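Workshop tips: keeping gripper recordings usable

Posted by Aslak Engebretsen

These are notes from our bench at Movcombe, where we record small household tasks with hand-held grippers and train the control software on the result. Most of what follows cost us a lost afternoon at some point.

Put white paper down first. A big plain sheet gives the segmentation step an even background and hides the wood grain, which our tracker used to pick up as edges. Tape the corners underneath. Change the sheet when it creases.

Watch mesh and wire objects. A mesh cup lets the background through, and the depth estimate jumps between the near wall and the far one. We mask the whole cup as one solid shape in Foller before planning. If you skip that, the planner may find a path straight through the side.

Long objects need a longer collision shape. The default in our planner is a box around the fingertips. Once the gripper holds a brush or a spoon, the part sticking out has to be added to the model, bristles included. Elsa Berge wrote a short script that grows the box from the last clear view before the grasp - ask her for it, the copy on the shared drive is old.

Wipe the fingertip pads between sessions. Dust changes the grip, and the software has no way of knowing.

Fix the exposure. Auto exposure over white paper darkens everything else, and black parts turn into one flat patch. Set it by hand with the gripper in view and leave it alone for the session.

Name the task before you record. We had 878 clips in September with no task label, and 41 of them could not be sorted out afterward. The recorder now refuses to start on an empty field. People type "test" into it, so check for that too.

Check the clock offset. Finger width and video are logged separately. Open and close the gripper twice at the start of each clip and line up the two signals on that. Anything over 102 milliseconds we throw out.

Keep the raw files. Export the trimmed version to a second folder and leave the originals untouched - trimming rules change, and you will want to run them again.

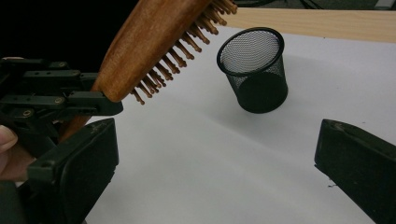

The second folder should carry the version of the trimming rules in its name. Ours did not for the first 2000 clips, and we ended up exporting the whole lot again.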